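台所の天板を選ぶのに、秋から冬までかかりました

日本に住んで長くなりましたが、家の工事をお願いするのは初めてでした。賃貸の部屋では壁に釘を打つことも心配でしたから、古い家を買って、台所を自分で決められるということが、まだ少し信じられません。今日は、その台所の天板、つまり調理台の上の板を選んだときのことを書きます。同じように迷っている方の参考になれば、うれしいです。

はじめに、わが家の台所について説明します。前の持ち主の方が使っていた流し台は、ステンレスのよくある形で、どこも壊れていませんでした。ただ、高さが私に合いませんでした。私は背が高いほうで、野菜を切っていると三十分で腰が痛くなります。夫は「踏み台の反対のものがあればいいのに」と言いましたが、床を掘るわけにもいきません。それで、下の棚ごと取り替えることにしました。

棚はすぐに決まりました。問題は天板です。

相談に乗ってくれたのは、Etico という小さな工務店です。担当の方が見本の板を箱に入れて持ってきてくださり、食卓の上に並べました。名刺くらいの大きさの板です。白、灰色、砂の色、黒、木の模様。私は最初の日に「この白がいいです」と言いました。担当の方は「では、一週間、台所に置いてみてください」と言って、急がせませんでした。これは本当にありがたかったです。

一週間置いてみると、朝はきれいな白なのに、夕方に電灯をつけると黄色っぽく見えました。板の色が変わるのではなく、光のほうが変わるのですが、毎日の夕食を作るのは夕方です。私は夕方の色で選ばなければならないと気がつきました。それから見本を窓のそば、ガス台の横、冷蔵庫のかげと、いろいろな場所に動かしました。紙にメモをしていたのですが、あとで読むと「かげで灰色、でもいい灰色」などと書いてあって、自分でも意味がよくわかりません。

次に迷ったのは、模様のことです。無地にするか、大理石のような模様にするか。

私の母の台所には、本物の大理石の板がありました。台所全部ではなく、窓の前の短いところだけです。母はその上でパンの生地をこねました。夏でも冷たくて、子どもの私は遊びに行く前に、よくそこに腕をのせました。レモンの汁をこぼすと、すぐにふかなければなりません。石の表面が白くくもってしまうからです。母はとても注意深い人でしたが、それでもくもったところがいくつかあって、私はそのひとつを「島」と呼んでいました。地図の島のような形だったのです。

ですから、大理石には特別な気持ちがあります。しかし、自分の台所に本物を入れる勇気はありませんでした。わが家では酢もしょうゆもよく使いますし、夫は梅干しを漬けます。私も、母ほど注意深くありません。

本物でない大理石模様には、いろいろな種類があることを知りました。樹脂の人工大理石、石の粉を固めたもの、焼き物の大きな板、そして模様を印刷したシートを貼ったもの。日本語では「人工」と「人造」という言葉があって、お店によって使い方が少し違うようです。私は何度も聞き直しました。外国人だからわからないのだと思っていましたが、夫も同じところで聞き直していたので、安心しました。

インターネットでもたくさん調べました。Pradon というメーカーのカタログには、白い石の模様だけで六十四種類ありました。六十四です。名前も美しくて、雪とか、霧とか、月とか。けれども画面で見ると、私には三種類くらいにしか見えません。遠くから見た感じと近くから見た感じもまったく違います。小さい見本では線が一本も入っていないのに、大きな板になると筋が何本も走っている、ということもあります。
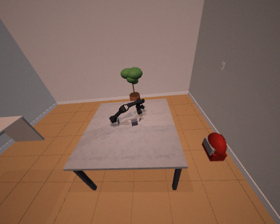
文・Hannelore Brandes(翻訳者、このブログの管理人)

薄い灰色と白の石の模様に、少し濃い筋がかすかに入っている。私が好きなのは、こういう静かなものです。筋がはっきりした板は、お店ではとても立派に見えます。でも、毎朝その上でお弁当を作ると考えると、私には少しにぎやかすぎます。脚や棚の色も大切だと思います。黒に近い色の脚に明るい石の模様がのると、板が薄く、軽く見えます。白い棚と合わせれば、もっとやさしい感じになるでしょう。

十一月になって、友人の Eleni Georgiou に誘われ、隣の県の展示場へ行きました。Eleni も去年、台所を直したばかりです。彼女は「小さい見本で決めてはいけません。必ず大きい板を見て、手をのせて、できればコップを置いてみなさい」と言いました。コップを置くというのは変な話だと思いましたが、やってみると、音が全然違うのです。焼き物の板はカチンと高い音がします。樹脂の板はもっと低く、やわらかい音です。私は朝早く起きてひとりでお茶を飲みますから、家族を起こさない音のほうがいい。カタログには、音のことはどこにも書いてありませんでした。

展示場では、月曜日の午前だったためか、お客さんが少なくて、ゆっくり見ることができました。Pader という焼き物の板が一番美しいと思いました。熱い鍋をそのまま置けるそうです。値段を聞いて、私も Eleni も少しだまってしまいました。わが家の予算は天板だけで約百万円、などという立派なものではありません。担当の方に最初に伝えた金額を思い出して、Pader の板をもう一度なでて、次の部屋へ行きました。

次の部屋にあったのが、Chung という樹脂の板です。継ぎ目がほとんどわからないように作れるということでした。流しのところも同じ材料で、すき間なくつながっています。私は掃除のとき、板と流しの間の細い溝がとても嫌いでしたので、これには心が動きました。熱には少し弱く、鍋敷きが必要です。傷もつきますが、浅い傷なら自分で磨くことができるそうです。「母の板は磨けなかったでしょうか」と、そのとき急に思いました。石も磨けるはずです。でも母は、たぶん「島」をそのままにしておきたかったのかもしれません。今度電話で聞いてみます。

家に帰って、夫と長い話をしました。夫は模様よりも高さと奥行きに興味があります。彼は段ボールを切って、天板と同じ大きさのものを作りました。それを古い流し台の上に本を積んでのせ、二人でかわるがわる包丁を持つまねをしました。高さは、計算では九十二センチと少しが私によいということでしたが、夫には高すぎました。最後は間をとって、二人とも我慢できる高さにしました。工務店の図面には928ミリという最初の案が鉛筆で残っていて、その上に線が引いてあります。

段ボールの台所は、一週間ほどそのままにしてありました。料理をするたびに下ろして、また上げるので面倒でしたが、とても役に立ちました。まな板を置く場所が思ったより狭いこと、炊飯器のふたが上の棚に当たることは、図面だけではわかりませんでした。これから工事をする方には、段ボールを強くおすすめします。大きい段ボールは、家具屋さんに頼むと、もらえることがあります。

結局、選んだのは Chung の薄い灰色です。筋はほとんどありません。近くで見ると、ところどころ煙のような色の変化があるだけです。夫は「パンくずが目立たないね」と言いました。ほめているのだと思います。縁は一番薄い形にしました。厚い縁は丈夫そうに見えますが、棚を低くしなければならず、引き出しの中にうちの一番大きな鍋が入らなくなるのです。

注文してから届くまでに、思ったより長く待ちました。その間に見本の板を返そうとしたら、担当の方が「一枚は持っていてください」と言うので、選んだ色のものを残しました。今はコースターとして使っています。ちょうど湯のみがひとつのります。

使い始めて三週間です。いいところは、やはり高さです。腰がほとんど痛くなりません。ふき掃除も簡単で、流しとの間に溝がないので、布巾が一度で向こうまで行きます。よくないところも正直に書きます。乾いた水のあとが、光の向きによって見えます。硬いスポンジは使わないようにと言われましたので、古いスポンジを全部捨てました。それから、しょうゆをこぼしたときは、母のようにあわててふいています。すぐにふかなくても大丈夫だと説明書にありますが、手が先に動いてしまいます。

鍋敷きは、まだよいものが見つかりません。今は夫の古い木の鍋敷きを使っていますが、ひとつでは足りないのです。フェルトのものは軽くていいのですが、においがつきやすいと Eleni が言っていました。コルクはどうでしょうか。使っている方がいらっしゃいましたら、コメントで教えてください。

次は、壁のタイルの話を書くつもりです。目地の色を決めるのに、また見本を借りてきました。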